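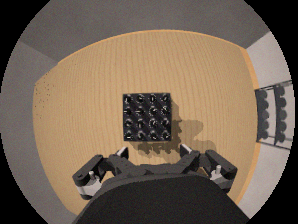

Última modificación: 18 de abril de 2024

Memoria del proyecto de asignatura: ¿puede ya una máquina encargarse de los mandos de la cocina?

Empecé este trabajo con una pregunta bastante tonta que me hice una noche en el piso: si el robot aspirador lleva años dando vueltas por el pasillo, ¿por qué no hay ninguno que me apague el fuego cuando me lo dejo encendido? Girar un mando parece lo más fácil del mundo. Pues llevo desde noviembre con eso y todavía no me atrevería a dejarlo solo con una olla de lentejas.

El banco de pruebas es simulado y lo llamé Mirnside. Es una mesa de madera con un tablero negro encima y dieciséis mandos en cuadrícula de cuatro por cuatro, cada uno con su rayita blanca apuntando a donde le da la gana. Las dos de la izquierda de la segunda fila están horizontales y por ahí cerca hay de todo: diagonales, verticales... Lo quería así de desordenado, porque en una cocina de verdad (o en el panel de un taller) nadie te deja los mandos alineados. Al controlador le puse Nicholas y al módulo que lee la orientación de las rayitas, Clinosine, que al principio era una broma y se quedó.

La tarea se dice rápido: elegir un mando, bajar la pinza, cerrar los dos dedos y girar hasta que la marca quede donde se pide. Lancé 1.244 intentos en total. De esos, 1.120 llegaron a tocar el mando correcto, y eso me puso contentísimo durante una tarde entera. Luego miré cuántos habían dejado la marca en su sitio y eran 486. O sea, que encontrar el mando se le da muy bien y girarlo, regular tirando a mal.

¿Qué falla? Sobre todo el agarre. Los mandos son pequeños y están bastante juntos, y los dedos de la pinza abultan lo suyo, así que al entrar en las filas de en medio empujan al vecino. También me dio guerra la sombra de la propia pinza, que se junta en la madera con la del tablero y hace una silueta escalonada rarísima. En las primeras versiones Clinosine se confundía con ese borde, y perdí una semana pensando que el error estaba en los ángulos. ¡Una semana!

Para comparar me puse yo con el teclado, moviendo la misma pinza a mano: 40 intentos y acabé con dolor de cuello. Tampoco fui ninguna maravilla, la verdad, y me hizo mirar a Nicholas con más cariño.

Como referencia de la parte de taller usé la ficha de tareas de Sunico, donde hice las prácticas. Allí ajustar reguladores es de lo más aburrido del turno y se haría encantado con una máquina, pero piden que no mueva jamás el mando de al lado. Con mis resultados, ni de lejos.

Mi respuesta, de momento: para tareas de un solo mando bien separado, casi. Para una placa de cocina normal, no. Me queda probar con dedos más finos y repetir la tanda con los mandos más espaciados, que lo tengo a medias en la carpeta de Mirnside.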